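Home | Visits | Notes | Archive | Contact

Visit report: Jurkonar data collection room, Pasness
Posted in December by the site editor
4 comments | 12 shares

The Jurkonar group in Pasness opens its collection room twice a year. I attended the afternoon session, which lasted 90 minutes. The subject was pick-and-place demonstrations for a learned policy, recorded by teleoperation. The task on the day used a white connector housing and a round green lid on a gray mat. The lid serves as the target area. An episode counts as complete when the housing rests on it and the arm has retracted.
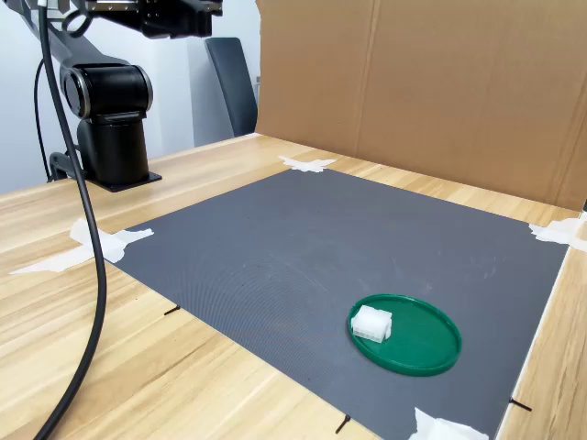 Station layout

The stations are bench-built. Each arm is clamped to a wooden table, and the mat is taped at the corners. Small black marks at the mat edges give the operators a reference if the tape lifts. Jurkonar keeps a printed reference view for each station and compares it with the live view before a shift. A mat that has shifted is reset before any recording starts — earlier data from a drifting mat had to be relabeled by hand.

Recording

Two views are stored per episode: a fixed one over the table and one looking past the gripper fingers. The second matters most in the last stage of the approach, where the fixed view gives a poor estimate of height. Start positions for the housing come from a list prepared by Ruravora, which also handles storage.

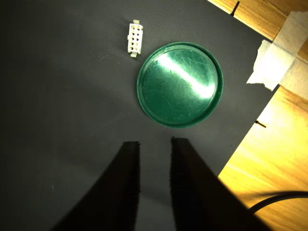 Operators work through the list in order and may repeat an episode once. A second failure is logged and kept. The target for this task is 2000 episodes, and 1206 had been accepted when we visited. Rejected episodes go into a separate set, and Howells uses them to train a success classifier.

Questions from the group

Most questions concerned variety. The current list changes the position and rotation of the housing but holds the background fixed. Lighting is the next variable planned. One visitor asked about placement tolerance.

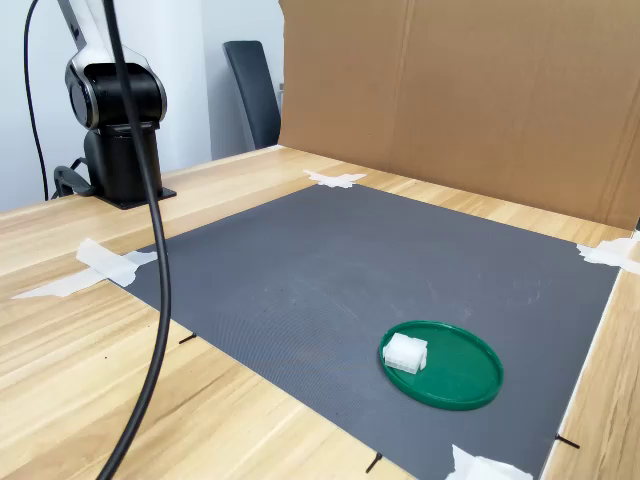 Tolerance is set loosely for this task. The rule requires the housing to be fully inside the rim, with no requirement on centering. A final position toward the left of the lid, near the rim, is therefore accepted. My own view is that the offset should be stored as a number with each episode, so a stricter rule could be applied later without another pass through the video.

Access is by the side entrance. The next session is expected in June.

Previous report | Next report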